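Wanted: people who tidy bedrooms badly, or well, or not at all

Greenwood is looking for participants for a small study of how toys get put away. We are based in Grumurstead and the work is done on site, in the back bedroom of our house on the main road. You will be asked to put soft toys into storage baskets. That is the job. If that sounds too easy, please read on, as it did to us as well.

We come to this with some doubt. There is a great deal of advice about on children's bedrooms, and most of it is sold by people who also sell baskets. One basket for bears, one for bricks, a label on each, and peace will follow. Janaka Sivakumar, who set up the study, has bought into this three times at home and still treads on things in the dark. What we would like to know is whether an open basket gets used more than a lidded one, whether it matters if it stands on the bed or on the floor, and whether sorting lasts past the first week. We suspect the answers are dull. We would still like to have them.

Sessions last two hours. You will be given a made bed, a pile of plush toys and a basket, and told to tidy as you would on an ordinary evening. Then we tip everything out and you do it again with a different basket. There is no prize for speed and please don't fold anything.

The open baskets are white plastic with holes in the sides and handle slots, about the plainest sort you can buy. The lidded ones are called Plorkura and cost a good deal more. We paid for both ourselves and have no arrangement with the makers.
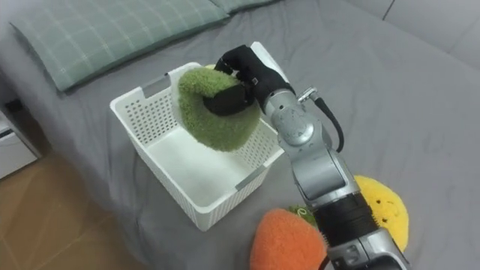

Piyumi Seneviratne wrote to us after the April sessions to say that the whole thing was tilted in favour of baskets from the start, as half the families she knows simply leave the soft toys on the bed and get on with their lives. We think she has a point. There is now a third part to each session in which you may leave the toys wherever you like, and we write down where.

Who we want: adults of any age, with or without children. You must be able to bend and lift a light basket. People who describe themselves as very organised are welcome, though in April they were no quicker than the rest and argued more about the bears.

Who we don't want: anyone who sells storage, blogs about storage or is hoping to. Sorry.

Pay is a flat fee for the session, in cash, on the day. We will not pay you in vouchers and we will not call it an "opportunity". Bus fares are paid if you keep the ticket. Tea is provided, biscuits depend on who did the shopping.

To take part, write to Nuwan Wijesinghe at Greenwood with your name, a daytime phone number and the evenings you can manage. Please quote reference 581. Don't send a CV – we won't read it. If you haven't heard back in a fortnight, assume we are full.

Posted May 29, 2019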